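Product Review: Dretura License Register, Version 18
Reviewed for Lastmont Energy Services by Anneliese Hollmann
8 Apr 2025

Dretura is a desktop and web tool for companies that hold oil and gas exploration permits. It records license terms, partner interests, work commitments and relinquishment dates, and it issues notices when a deadline approaches. Lastmont tested the product over one full reporting cycle, using 40 permits held by Cadwood and its partners. The purpose of the test was to decide whether the register could replace the spreadsheets now kept by the land department.

Setup was completed without outside help. Permit documents are loaded as scanned files, and the main terms are then entered by hand on a single form. The form is clear, although it does not accept a permit with two operators, a situation that arises in three of the Cadwood holdings. Those permits had to be entered twice and linked by a note.

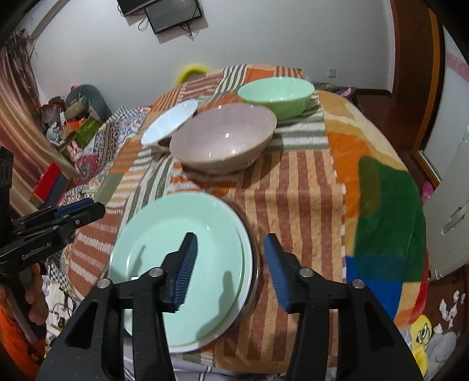
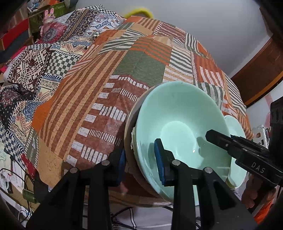
Partner interests are the strongest part of the product. Each change of interest is kept as a dated layer over the earlier ones, and the user may look down through the history of a block to the original award. The arrangement resembles the stacked plates in the first photograph, where the mint green one rests on top and only a rim or a crescent of those beneath it can be seen. In Dretura the lower layers can be opened in full, and a farm-out that was later reversed remains on file with its supporting letters. The register also checks that all interests in a block add up to 100 percent and refuses to save the record if they do not.

Deadline notices were less satisfactory. The default notice period is 18 months before the end of an exploration phase, and it can be shortened only by an administrator. Notices for seismic commitments and for drilling commitments use the same wording, so that the reader must open the record to learn which obligation is meant. Omolara Garba, who managed the test at Cadwood, reported that two notices due in May carried the wrong phase number. The supplier has acknowledged the fault.

Export to the Reuter accounting package worked as described in the manual. Cost shares for carried partners were transferred correctly, but cash calls in a second currency were not.

Lastmont considers Dretura suitable for companies with a moderate number of permits and a stable group of partners. Holders of jointly operated permits should wait for the next release.

Rating: 3.5 out of 5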